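From: Keisha Mbeki
To: skevside-wallets
Date: 7/1/18
Subject: Re: Hatow fee for small withdrawals

Temitope Akpan wrote:
> Has anyone moved coins out of Hatow since the fee change?
> I have 127 Jurnine there and don't want to lose 7 on each try.

I moved 100 on Friday. The fee is flat, so send the lot in one go. Mine needed two confirmations before the wallet showed a balance.

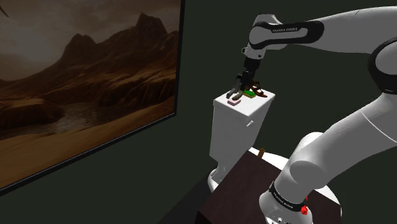
Write your recovery words on paper before you send anything, and check them against the screen twice. Keep the paper well away from the computer. Behind a big framed picture, like the one of the desert mountains, is fine if you live alone, but I'd still want a second copy in another building.

The old limit of 500 per day still applies, so you are well under it. If the transfer hangs, post the transaction ID to the list and I'll look it up.

Keisha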